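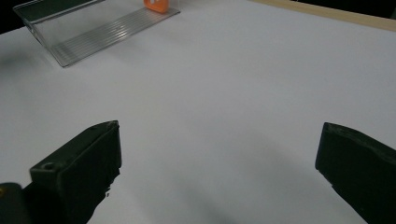
Entry by Neelam Dhillon, February. Read by: T. Villalobos

Third go at the Lanau free trial. The sign-up page says 13 days with no charge. Small print under the button says the card is "verified", and on my test card that meant a hold of a full month's price. It dropped off later, but I don't see how anyone would call that no charge.

Setup as before: clean account, the Rineck stick on the office telly, the Xia app on my own handset, browser on the old laptop. Cancelled from each in turn on separate accounts.

Browser: cancel link is under Plan, then Manage, then a grey line at the very bottom. Two "are you sure" pages and an offer of half price. Confirmation email came through at once. Fine.

Stick: no cancel option at all. It gives you a web address and a code. Telmo says this is normal for sticks. Perhaps, but the help page says "cancel on any device", so I'm marking it as a fail until they change the wording.

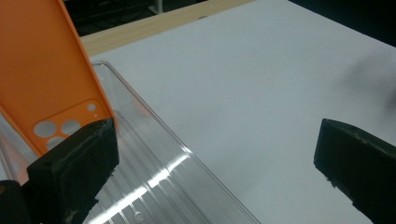
Phone app: the worst of the lot. Cancelling ends with scanning a code off the telly, and the scan failed over and over before it took. Telmo's first thought was my phone case, so we tried it bare and it made no difference. I don't buy the case theory anyway. An orange one like this, with three big round holes in the camera cutout, isn't going to cover a lens. My money is on the app timing out before the code has finished drawing. Needs a repeat on someone else's phone before I put that in the write-up.

Catalogue claim. Lanau's banner says 3410 titles during the trial. I pulled the list through Bulia and it does give 3410, but it counts every series of a show separately, and trailers are in there too. I checked 100 entries picked at random and 13 wouldn't play without upgrading. Small sample, and Bulia has been wrong before, so I'm not quoting a percentage for the whole lot. (TV: agree, but say the 13 out loud.)

Ads: supposedly none in the trial. I got one before a film on the stick and couldn't make it happen again. Didn't get a screenshot. Leaving it out.

To do: let one account run past the end and see what time of day they take the money. Ask support whether the hold is meant to be there. Their chat told Telmo there isn't one, with my statement open in front of him.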